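April 5, 2018 -- candy sorting, bench 2
3 min read

Back on Mesa after two days of pretending to write the report. Harish Shenoy had the left leader arm, I had the right one, and Cauã Prado sat at the laptop calling out takes in the voice of a man announcing train delays.

Started with homing. Right arm homed fine. Left arm homed fine on the second try, after I reseated the connector I reseated last week and the week before that. I have written "replace connector" in this notebook often enough that it may qualify as a prayer. Order the connector.

Task as agreed with the Bruva people: candy starts on the felt in loose groups, both arms pick, everything ends up in buckets. The instruction sheet says "sort the candy," and leaves the meaning of "sort" to the operator. Harish sorts by type. I had been sorting by whichever bucket was closer. We found this out 14 takes in. Those takes are now labeled "clear the table," a task we apparently also support.

New rule, on the whiteboard and here so it survives the whiteboard: red packets go in the orange bucket, white bars go in the pink one. The black pot stays out of it until somebody decides what it means.

Grip notes. The red packets are best taken by the twisted end. Go for the body and the cellophane slides, you close harder, and then you have a crushed candy and a lesson the policy will learn perfectly. The white bars want a flat approach with the fingers turned along the short side. When two bars lie touching, nudge one away first. Harish does this without thinking about it. I do it while thinking about it a great deal, and the joint plots show it: his are smooth, mine look like handwriting on a bus.

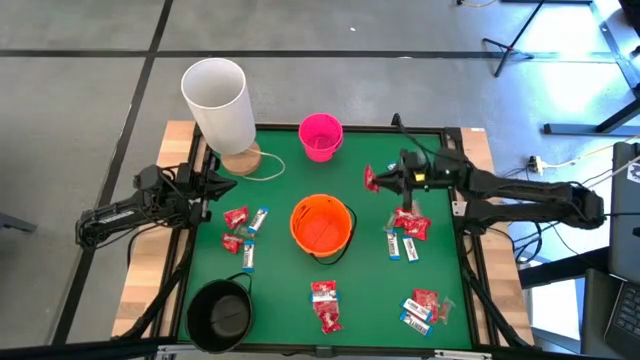

Do we keep the takes where somebody drops a packet and picks it up again?

We keep them, provided the recovery happens in the same take and the operator goes straight back for the packet. A model that has only ever seen clean picks will stand over a dropped one like a guest who has broken a plate. Pauses of the "hang on, which pedal" variety get cut.

Cauã wants us to stop talking to each other during takes, on the theory that we coordinate by voice and the robot can't hear it. He's right, annoyingly. Tried a block in silence after lunch. First few were bad -- both arms heading for the same packet, both backing off, both heading in again, like two people in a doorway. Then we settled into each working our own side and leaving the middle to whoever was idle. Closer to what the policy has to do anyway.

Count at end of day: 92 takes kept. Running total for the project is 3,834, which sounds like a lot until you remember the September set, recorded with the old gripper pads and now good mainly for warming the disk.

Other things:

-- Right wrist lags a hair behind the leader when the arm is stretched out. Could be the filter setting. Jansen had the same complaint on their rig and blamed the cable, but Jansen blames the cable for everything.
-- Lamp stays where it is. I swept the arm wide to avoid it in one take and it made for an ugly path, but the whole point is that there are things on the table nobody asked for. Move it between sessions, never inside one.
-- Shuffle the candy properly between takes. Mine had begun to look suspiciously like the same layout every time. Drop it from a height and accept what comes.
-- Stulamley replay script still skips the first gripper command. Cauã says fixed. I ran it. Not fixed.

Tomorrow: Harish on the right, me on the left, to see whether I'm bad or the right side is. Bring own coffee, the machine is out again.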